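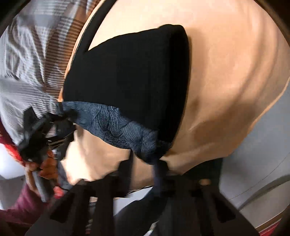

Black and blue cloth on the bed, a gripper in each hand.

September, a little after 9 pm. My wrists hurt! I did two more hours of cloth for the Fundus set tonight and I'm writing this lying on top of the duvet with the lights half off, so forgive the handwriting.

The goal is 300 good takes of soft stuff before I move on to kitchen things, and I thought I'd be way past that by now (ha). The project total stands at 1650 and I told everybody at Tusteo I'd get it to 1775 by the end of the month. Cups and boxes go so fast. Cloth is a whole other animal. You pinch one corner, the rest slides off wherever it likes, and then you have to decide if that counts as a take or a mess.

I've been keeping the messes, by the way. The Asero notes say to toss any take with a regrasp in it, but I think the model needs to see somebody fumble and recover, or how is it ever going to learn to do it? I tagged 15 of them "second try" and put them in their own folder. We'll see if I get yelled at.

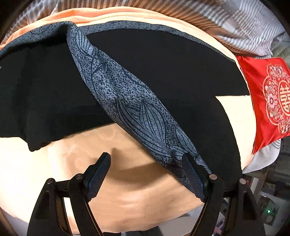 Leaf print in the fingers, black part spread out on the peach sheet.

The other thing I keep catching myself doing is going too fast. When I fold laundry for real I just flick it, and with the grippers that's useless, all blur. So I count to two in my head before I close the fingers, and again before I let go. It feels so silly, but the Montoya batch I did that way looked a lot cleaner on playback.

Tomorrow, towels. And I have to charge everything before bed, which means getting up again. Ugh.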